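Ticket 21: Arm stops partway down over the green block
Project: Plikotance (Arboleda robotics club, student bin-picking entry)
Status: Open, waiting on Jativetti support
Priority: Normal

Hello again, and thank you so much for the quick reply on our last ticket! The kids were thrilled that a real person wrote back.

Our new trouble is with the pick routine. The arm goes over the bin just fine, starts down, and then quits with a "path blocked" message. It did this on 3 of our 30 tries on Saturday, always with the green block, and always when the block was lying a little crooked. We have reloaded the program, started everything up fresh and run the whole batch again at 50 percent speed (slow, but the students were very patient about it).

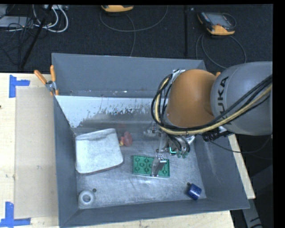
Attachment 1: gripper over the green block, KUKA arm, gray bin.

One of our seniors wonders if the cable bundle at the orange joint is pulling when the wrist turns, and I think she may be onto something. Should we give it more slack, or would you look at the approach angle first? We'd rather ask before moving any ties!

The log is saved under the name Musik, and I can send it over tonight if it helps. We meet again next week, so there is no terrible rush.

Warmly,
Club advisor, Arboleda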